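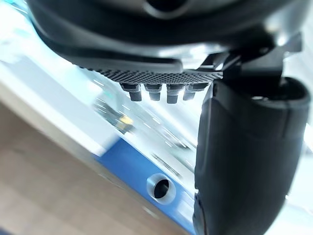 Speaker notes: Gathering Examples for a Learning System

Joint session, Derkix and Thakur. Allow 25 minutes for the talk and ten for questions. Slide numbers follow the January version of the deck.

Slide 1. Title

Good afternoon, and thank you to the organisers for the invitation. This talk reports on the example-gathering work carried out at our Drultetham site under the Povell programme. It concerns the examples themselves: how they are made, how they are checked, and which of them are kept. The learning methods are covered in a separate paper and I shall refer to them only where necessary.

Pause here until latecomers are seated.

Slide 2. Scope

The programme gathers demonstrations. A trained operator guides the arm through a short task from start to finish, and the system records the wrist view, the positions of the joints and the opening of the gripper. Each complete recording is called an episode. An episode has one written instruction attached to it, a start state and an end state.

Thakur is responsible for the arms, the mounts and the recording software. Derkix is responsible for the tasks, the operators and the review of the recordings. Both parties hold a copy of the full set.

Slide 3. The set at a glance

At the close of the first phase, 368 episodes had been recorded and 353 accepted. The remainder were withdrawn at review. The accepted episodes are divided among 8 task families. The largest family contains 112 episodes and the smallest is considerably thinner than we would wish. I shall return to this point on slide 10.

If asked about the number of operators: the figure is not being released with this talk.

Slide 4. The wrist view

Much of what the system learns from is seen at very close range. The small camera at the wrist has the black housing of the gripper across the top of its view and one large finger down the right-hand side. Between them is the underside of a perforated pad, with a row of four short pegs pointing downwards. The work surface lies beyond, pale and strongly lit, with a blue strip and a round, metal-coloured rim set into it.

The audience should note how much of the view is taken up by the gripper. Visitors to the site often ask whether the camera could be moved back. The matter was considered at the planning stage. The close position was retained, as the last few centimetres of an approach are where the system most needs guidance, and a more distant camera tends to lose them behind the fingers.

The gripper also gives the system a fixed point of reference. The housing keeps its place in the view while the surface moves beneath it. We have therefore advised against masking or cropping those areas before training.

Slide 5. Light and focus

Bright surfaces wash out. On the pale panel in the opening picture there are blurred reflections and streaks, and one cluster of darker shapes with a little yellow in it is too soft to be identified. The reviewers are instructed to label such areas as unclear. They are not to guess, and they are not to consult the task sheet in order to decide what an object ought to be.

The instruction has met with some resistance. A reviewer who knows the bench well will feel able to name an object from its colour alone. The system has no such knowledge, and a label which depends on it teaches the wrong lesson.

Episodes are not withdrawn for glare alone. The working benches of our partners have windows and ceiling lights, and a set gathered entirely under ideal lamps would be of limited use to them. An episode is withdrawn for glare only where the point of contact cannot be followed in any of the recorded views.

Take a sip of water. Check time: eight minutes should have elapsed.

Slide 6. How an episode is made

The operator reads the written instruction aloud before starting. The bench is set to one of the listed start states. The arm is brought to its resting position and the recording is begun. The operator then performs the task at an even pace, brings the arm clear of the surface, and ends the recording.

Corrections made during a task are kept. If the gripper arrives a little to one side and the operator brings it back, the episode stands. We consider these among the more useful recordings in the set, and would ask any group beginning similar work to keep theirs.

Long hesitations are treated differently. Where an operator stops to think, or is spoken to, the episode is marked and goes to a second reviewer. The system cannot tell a considered pause from a distracted one and will learn to wait in either case.

Slide 7. Instructions in plain words

The written instructions were revised twice. The first set had been drafted by engineers and used part names which appeared nowhere outside the workshop. The second set was shorter but allowed several readings: "move it across" was understood in one way by the morning shift and in another by the afternoon shift.

The present set uses everyday verbs, one action to a sentence, and names each object by something that can be seen. Synonyms are added afterwards, by a different member of staff, so that the system meets more than one wording for the same task.

Slide 8. Review

Every episode is watched in full by one reviewer and in part by another. The first reviewer confirms that the instruction matches the action. The second looks only at the beginning and the end, and records whether the end state has been reached. Where the two disagree, the episode is discussed at the weekly meeting.

The causes of withdrawal in the first phase were, in order of frequency: end state not reached; recording started late; joint data missing. No episode was withdrawn on account of an operator's style of movement.

Slide 9. Failed attempts

We have been asked whether unsuccessful attempts should be gathered as well. The present position is that they are stored apart from the accepted set, with their own labels, and are available to both parties. They have not yet been used in training. A proposal for their use is with Thakur and a decision is expected before the second phase.

Do not speculate on the outcome.

Slide 10. Balance between task families

As stated earlier, one family accounts for 112 of the 353 accepted episodes. The imbalance has a simple cause. That family's start state is quick to restore, and on a busy day the operators returned to it. The rota did not prevent them from doing so.

In the second phase each shift will be issued with a fixed list, and a family will be closed once its quota has been met. Start states that take longer to set up will be scheduled for the first hour of the shift, when the bench is already being prepared.

Slide 11. Lessons on equipment

Three short points for those who run the benches.

The wrist camera should be checked against a reference view at 9 a.m. and again after the midday break. A small shift in the mount is hard to notice during work and affects every episode recorded after it.

Any change to the gripper, including a change of pad or finger, should be entered in the log with the number of the next episode. In the early weeks these entries were made on paper, and some effort was needed to match them to the recordings.

Cleaning cloths, tools and personal items should be kept off the surface unless they are listed in the start state.

Slide 12. Second phase

The second phase will keep the same recording format, so that the two sets may be joined. New benches will be added at Drultetham, with surfaces of different colours and finishes. The written instructions will be extended, and the review form will gain a field for areas marked unclear.

Groups wishing to compare their own review forms with ours may request a copy from the Povell desk after the session.

Slide 13. Questions

Leave this slide on screen. Questions about licence terms should be referred to Derkix in writing. Questions about arm control and timing may be passed to the Thakur representative in the front row. If there is time remaining, return to slide 4 and invite comments on camera position.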